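The case for weighing flour, and for printing the weights

Most recipes for home baking in this country still give some or all of their dry quantities by volume. Cups have come in from American websites, and the heaped tablespoon never left. My argument is that published recipes should give every ingredient above a teaspoon in grams, liquids included, and that editors should refuse copy that does not.

A cup of flour is a measure of space. What goes into that space depends on how the flour was handled beforehand. Flour that has sat at the bottom of a bin under its own weight packs down. Flour that has been sieved holds a good deal of air. Dip the cup into the bag and you compress the contents; spoon the flour in and you do not. The same person using the same cup can get two different doughs on successive mornings and will usually blame the yeast.

Bread suffers from this more than cake does, at least in my kitchen. Dough behaviour is governed largely by hydration, the weight of water as a percentage of the weight of flour. A plain white loaf at 62 per cent is firm and easy to shape. At 72 per cent the same flour gives a slack dough that sticks to the bench. An error in the flour that looks small in the cup can move a dough most of the way between those two states.

The usual objection

Catríona Dolan, who edited the household pages of the Cerkcombe newsletter for some years, put the opposite view to me in a letter in January. Her grandmother, she wrote, baked by feel and never owned a scale. An experienced baker corrects by hand, adding a dusting here and a splash there, and a fixed weight gives false confidence because flours differ in how much water they take up.

The last point is correct. A strong wholemeal will absorb more than a soft white, and two bags of the same grade can differ from one harvest to the next. But this is an argument for starting from a known quantity. If I know that I used 500 g of flour and 310 g of water and the dough was too stiff, I can use 320 g next time and write it down. If I used four cups and a bit, I have nothing to adjust from.

As for baking by feel, it is a real skill and I do not dispute it. It is also acquired by making the same loaf several times a week for years. A printed recipe is written for people who have not done that.

Liquids and eggs

Millilitres are acceptable for water, where the figure is the same as the weight in grams for kitchen purposes. They are less useful for oil, honey and yoghurt. A jug is also hard to read accurately: the markings are coarse, the surface curves, and most people look down at it from above. Pouring onto a scale avoids all of this and leaves no jug to wash.

Eggs should be given by number and by shelled weight. Enriched doughs are where it matters. Radoslava Doležal, whose plaited loaf I have been making for two winters, writes "3 eggs" on her card and means the small ones from her own hens. With large shop eggs the dough was too wet to hold a strand. Once we had weighed hers, the recipe worked in my kitchen at the first attempt. Plaiting also benefits from weighing the strands themselves. Unequal strands prove and bake unequally, and the plait pulls to one side.

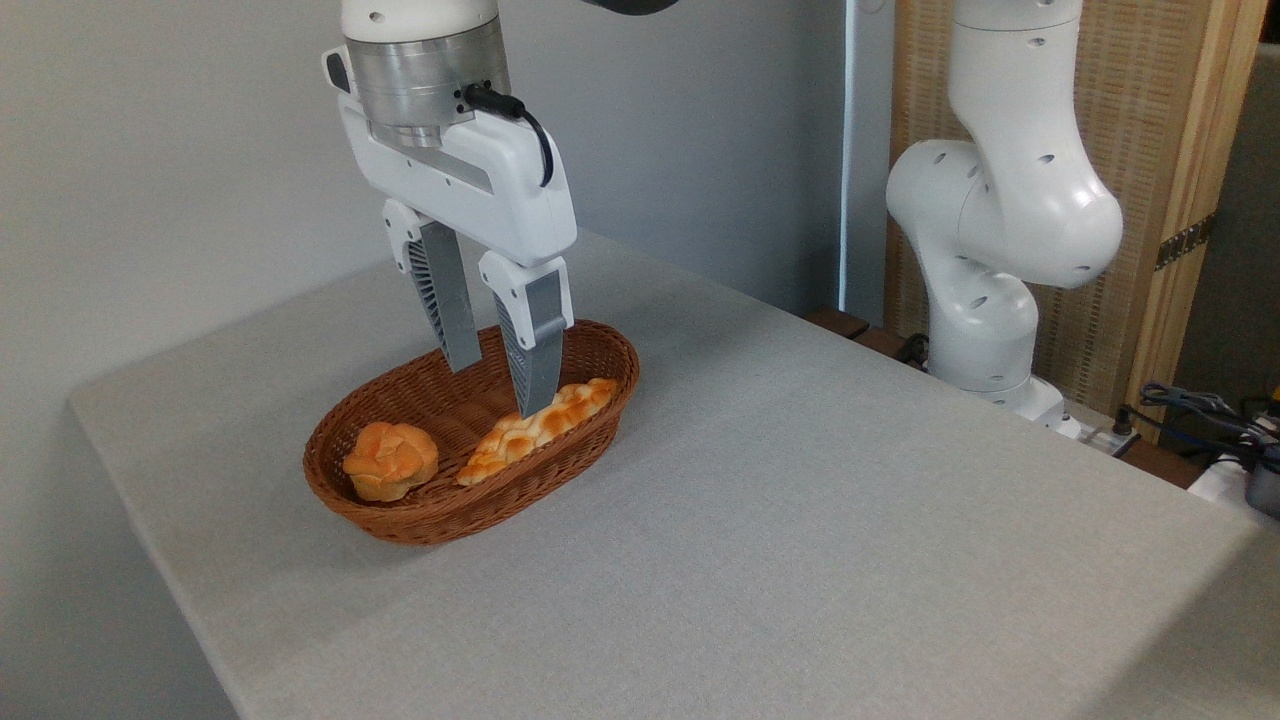 What an editor can do

The change costs very little. A basic digital scale that reads in single grams is cheap, and cheaper than a set of decent measuring cups. For salt and dried yeast, a teaspoon remains adequate, provided it is level and the recipe says so.

I would ask for three things in house style. Weights should come first, with any volume in brackets after them. The flour should be described by type and, where the packet states it, by protein content. The total dough weight should be given at the end of the ingredient list – this lets the reader check for an omission before the oven is on, and makes it simple to scale the batch for a different tin.

Older recipes are harder. Converting them from a table is unreliable, as the tables disagree with each other over what a cup of flour weighs. The better method is to bake the recipe as written, weighing each cup as it goes in, and to print the weights from the batch that worked. It is slow, and it should be done anyway.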